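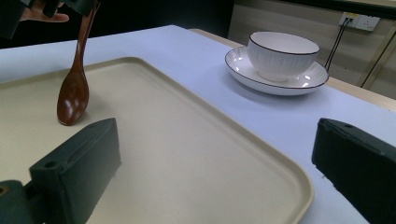 ## 2023-04-23, tableware bench

Spoon day! The reddish-brown wooden one is my favorite thing on the table by a mile. The gloss picks up the overhead light right on the bowl, and it looks great over the plain beige tray.

Finish notes: this is the Watemell oil, second recipe, the one Toshiko mixed in February. Three coats, 40 minutes between them, then a buff with the gray pad. The first recipe stayed tacky for days, so I'm thrilled with this (tell Rokeya!).

Cup and saucer stay in the set. I love the fine ribbing on the cup with that thin dark line on the rim – it makes the spoon look even warmer. Harvey wants a plain cup. Harvey can make his case on Tuesday.

To do:

- ask Kazuhiro if the 13 unfinished spoons can get the same oil
- try a coat on the short handles, sanded one grit finer
- find out what Clarkitz charges for another tray in beige
- label the oil jar, the old tape fell off again

Spoon goes back in the drawer with the cloth, bowl end left.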